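Clelari is a residential school of hospitality and household management. We prepare students for paid work in hotels, guesthouses, care homes, and private residences, and we have done so from the same hillside buildings for 41 years. The school is governed by a board of nine trustees and led by its principal, Fitriani Lumenta.

This page sets out who we are, how the school is organized, and what students and employers may expect of us. It was last reviewed on 26 July 2026.

## Our beginnings

The school opened as a set of evening classes in housekeeping and plain cooking, held above a dry goods store and attended mostly by women who already worked in the town's boarding houses. They wanted a certificate that an employer in another city would accept. The first course lasted twelve weeks. It covered linens, laundry, stain removal, table service, and the keeping of accounts, and the final examination was conducted in a working guesthouse with paying guests upstairs.

Within a few years the classes had outgrown the store. The trustees bought the former Palley property, a small hotel with a laundry wing, and moved the school there over a single winter. Palley House remains our main building. Its upper floors are student bedrooms, and the ground floor holds the dining room, the training kitchen, and the front desk, where first-year students take turns receiving visitors.

Ásgeirsdóttir Hall was added later and is named for the school's second principal, who wrote much of the syllabus still in use. The hall contains four classrooms, the library, and the workrooms for surface care and laundry practice.

## What we teach

The full program runs for two years. All students follow the same first year, and in the second year they choose one of 5 specialist tracks:

- Rooms and housekeeping
- Laundry and textile care
- Dining room service
- Kitchen and larder
- Household management for private and care settings

The first year begins with observation. Before students are permitted to clean, press, or polish anything belonging to a guest, they learn to identify what it is made of and how it has been treated in the past. Instructors ask for a written note on each item or surface. These notes are short, often only three or four lines, and they are kept in the student's workbook until graduation.

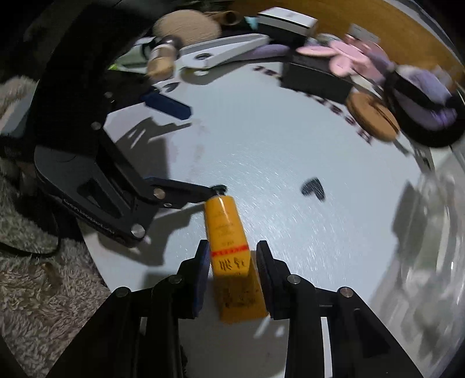 Workbooks are examined twice a year. An instructor reads each one in full and returns it with comments in the margin, and the student is expected to respond to those comments in writing before the next term begins. Employers who interview our graduates frequently ask to see them. We encourage graduates to bring theirs, including the pages that record mistakes.

Second-year students divide their time between the school and a placement. Placements last fourteen weeks and are paid at the rate the host would offer any new employee. The school doesn't accept unpaid placements, and it doesn't accept a fee from any host.

## Hotside

Hotside is the school's own dining room and bakery, open to the public at midday during term. The name comes from the old Palley kitchen, where the staff called the half of the room nearest the ranges the hot side and the pantry half the cold side. Students on the kitchen and dining tracks run it under the supervision of two full-time members of staff.

The menu is short and changes every week. Bread is baked each morning, and the soup and the main dish are decided by the student kitchen lead the previous afternoon. Prices are set to cover ingredients and the wages of permanent staff. Any surplus goes to the student hardship fund.

Tables may be reserved through the front desk. Larger parties are welcome with two weeks' notice, and we ask that they choose from a set menu.

## Our students

The school enrolls 89 students across both years. Most are between eighteen and thirty, though we have admitted students well past fifty, and each entering class includes several people returning to work after raising children or caring for a relative. No previous experience is required. Applicants attend an interview and spend one full day at the school, joining the ordinary classes.

Roughly 400 former students are in regular contact with us. Many are now department heads, and a good number have hosted placements of their own. A former students' weekend is held each fall, with a supper at Hotside on the first evening and open workrooms the next morning.

Students live in shared rooms for the first year and may apply for a single room in the second. Everyone in residence takes part in the upkeep of the house. The weekly duty list is drawn up by the student house council and approved by the residence supervisor, and instructors who live on site appear on it in the same way as students do.

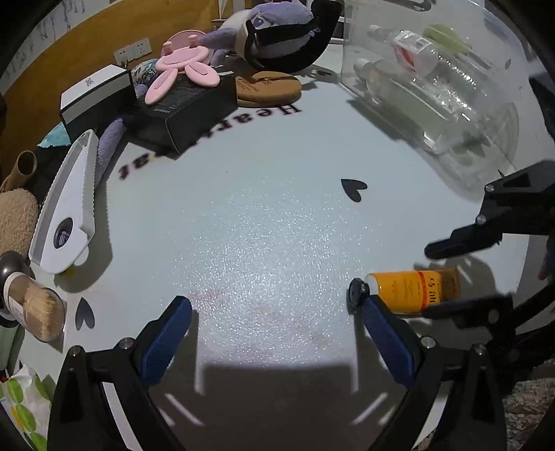

The house is quiet from ten in the evening. Guests may stay until nine, and overnight guests are accommodated in the two visitor rooms on the second floor, which are booked through the residence supervisor. The library is open to students at all hours.

## How we assess

We don't rank students against one another. Each unit has a standard, and the student either meets it or is given further time and instruction. A unit may be attempted three times. The great majority of students pass on the first or second attempt, but the third exists for good reason and carries no mark against the student's record.

Practical examinations are held at the end of each term. A visiting examiner from the trade joins one of our instructors, and the two must agree on the result. Where they don't agree, the principal appoints a second visitor and the examination is repeated at the school's expense.

The certificate lists every unit completed and names the host of the student's placement. It is signed by the principal and by the chair of the trustees.

## Fees and support

Tuition, room, and board are charged together as one fee, payable by the term or by the month. The fee includes uniforms, workbooks, and all materials used in class. Students buy their own shoes, and the uniform room keeps a list of suitable styles.

The hardship fund makes grants toward fees, travel to placements, and childcare. Applications are read by the bursar and one trustee, and a decision is sent within ten working days. A student who receives a grant isn't asked to repay it.

## Working with employers

We are glad to hear from hotels, care homes, and private households that wish to host a student. A member of staff visits every new host before a placement is agreed upon and again during its fourth week. Hosts name one experienced employee as the student's guide, and that person is invited to the school for a day of preparation.

The school also offers short courses for people already in work. These run for three or five days and are taught in Ásgeirsdóttir Hall outside term. The courses most often requested are laundry for care settings, linen repair, and the training of new housekeeping staff - the last of these is intended for supervisors and requires a letter from the employer.

## Visiting and applying

The school year begins in September. Applications are accepted throughout the year, and places are offered in the order in which interviews are completed. Prospective students and their families may visit on any open morning during term. Please write to the front desk at Palley House to arrange a time, and mention in your letter any step-free access you will need, as the workrooms and the dining room are reached by different entrances.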